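Zurück vom Vortrag, schnell noch was notiert bevor es weg ist. Hannelore Steiner sprach über Lokalradio und Wahlkampf. Voller Raum, schlechte Luft.

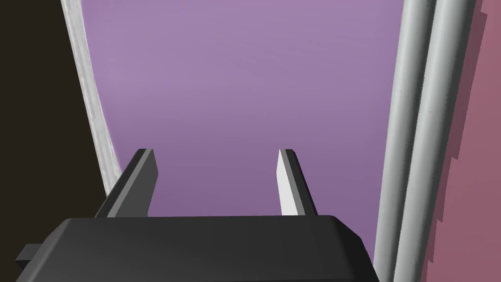
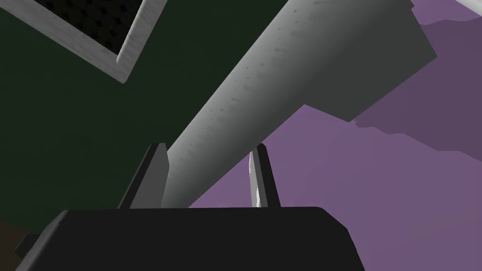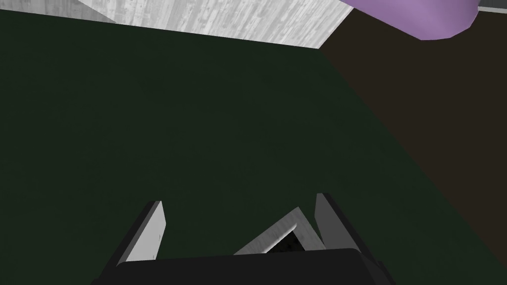 Ihre These: Wer nur noch Schlagzeilen teilt, streitet über Überschriften. Kennt man. Neu für mich die Umfrage aus Umdale – 63 Prozent hören dort noch täglich den Lokalsender, bei den unter 20-Jährigen rund 14. Hätte ich niedriger geschätzt.

Danach Diskusion, Herrero wollte über Gebühren reden, sonst keiner. Am Dienstag Teil zwei, da geht es um Zeitungen. Muss vorher noch den Text von Dijkstra lesen, 86 Seiten, uff.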